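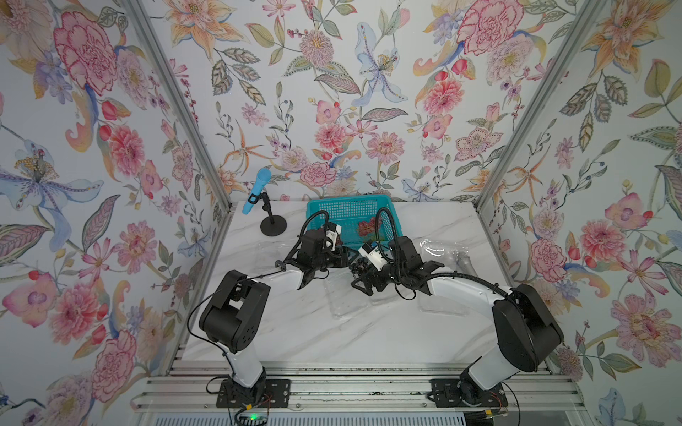
Last updated: May 12, 2018

2 min read

Drurska Begins Gathering Two-Arm Handling Examples for Hustus

Drurska has started collecting examples for Hustus, its learning system for paired robot arms. The work is being done at the company's Fjeld site and will run for 6 weeks.

Operators guide both arms through short tasks with household items and packed fruit. Each run is saved with the views from the wrist cameras and a fixed camera, along with the joint positions of both arms.
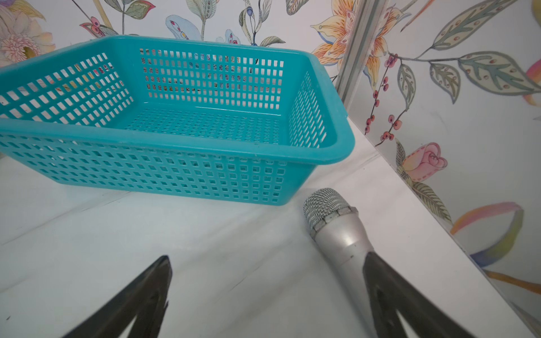
The first set will hold 800 runs. Of these, 70 will be kept out of training and used only to check the system's progress. Runs that end in a dropped item are labeled and kept.

"We want the system to learn from ordinary handling, including the slow parts," said Isamu Okabe, who leads the project. "An operator may need a second try at a grip, and we leave that in."

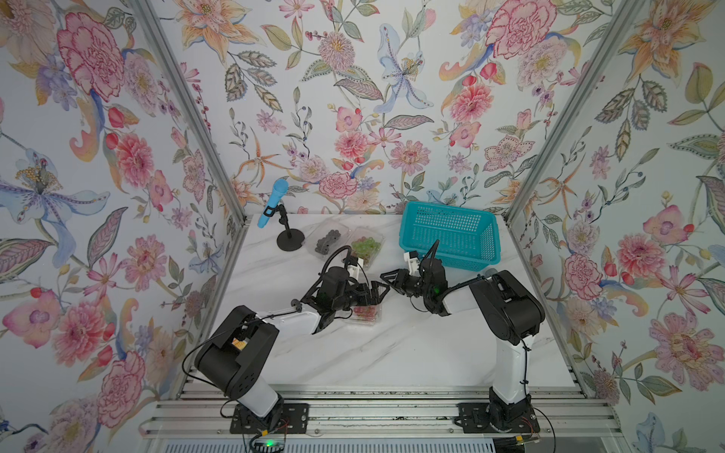

Item positions are changed between runs. Patterned wall panels are used at this station, and plain panels will be fitted for a later set.

Drameo, which supplies the recording software, will review the files before training begins.
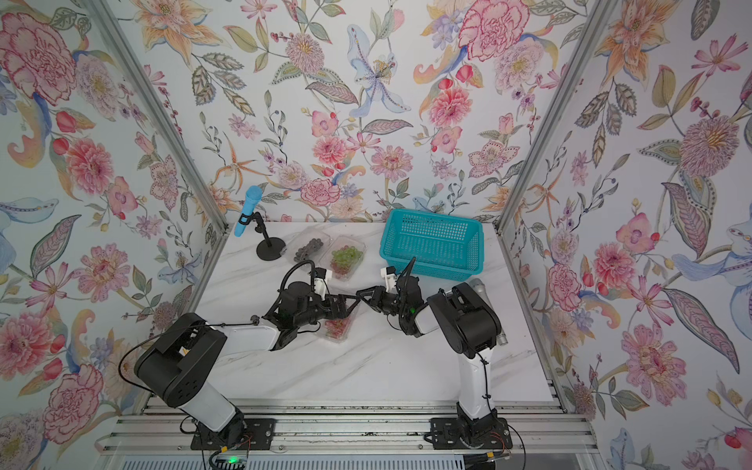

Two-arm station with grapes in clear containers and a teal basket.

Press inquiries may be sent to the Drurska communications office.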